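Gament demo collection: your questions

I get asked the same things most weeks, so I've put the answers in one place. I'm Guangming Ren and I look after the recording sessions at Pratthorpe.

How many demos make a full set?
We aim for 200 good ones per task. The bottle-and-cups task has 277 at the moment, as I wanted extra goes with the bottle lying down. Across every task we're at more than 3178, and yes, my shoulders know it!

What does a normal starting layout look like?
Pretty plain. For this task it's two paper cups standing towards the back, a drink bottle on its side in front of them, and bits of red and blue tape on the white tabletop.
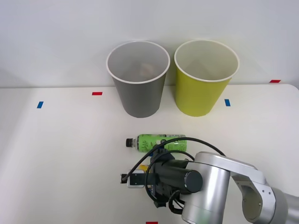 Can I move the tape?
Please don't! If a strip is peeling, tell me and I'll put a fresh one down in the same spot.

I fumbled a grasp. Do I bin the whole thing?
Nope. If you recover and finish, keep it and tag it "retry" — those are really useful to us. If you knock a cup over, stop, delete and reset.

Does it matter how fast I go?
A bit. Steady is best, and try not to pause halfway while you think (I still do this).

Where do the files end up?
On the Dalsgaard drive, in the folder named after your task. The Zurnanbridge team copies them over at 6 pm, so finish your tagging before then.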